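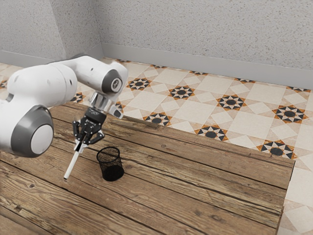 ## 4. What the Tutoring Results Can and Cannot Support

*Figure 2. Simulated robot arm with a two-fingered gripper over a wooden table.*

The Fominier after-school tutoring program has been described in Plorton as a success, mainly on the strength of student surveys. We doubt that the surveys can carry that claim. Students rated their confidence in math at the first session and again at the last one they attended. A student who dropped out before the second rating was left out of the analysis. The gain reported in the program's own summary is therefore a gain among those who stayed, and we would expect those students to look better on almost any measure.

Dobos raised this point in an early memo to the district, and the reply was that dropout was "low and random." We could not confirm either part. Attendance was recorded by hand at two of the sites and by a sign-in app at the others, and the two kinds of record do not agree on what counts as a visit. In the handwritten logs, a student who came late was often marked absent and then corrected in pencil. In the app, anyone who signed in stayed signed in, including students who left for the bus ten minutes later.

### 4.1 The confidence scale

The Nivumov scale asks students to agree or disagree with short statements such as "I can finish my homework without help." It was written for older students, and we found no check of whether sixth graders read the items the same way. A student who starts to get regular help might fairly answer that item lower than before. Fülöp's rescoring drops it, along with two others, and the gain shrinks. It does not vanish. We report both versions because we see no strong reason to prefer one, and readers should be wary of any summary that quotes only the larger number.

### 4.2 Grades

Course grades are a harder test, but only slightly. Many of the tutors were also classroom teachers at the same school, and in some cases they graded the students they tutored. We do not suggest that anyone inflated a grade. A teacher who has watched a child work through fractions every afternoon knows more about that child than the test paper shows, and may grade with that knowledge in mind. Grades from those classrooms should be read separately, and the program summary pooled them.

### 4.3 Cost

The summary gives a cost of $2000 per site for materials. It leaves out tutor pay, room use, and the late bus, which started in August and was paid for from another budget. Without the bus, students at the outlying sites would have had no way home. Any comparison with cheaper homework clubs has to include it, and until those costs are released we make no claim about value for money.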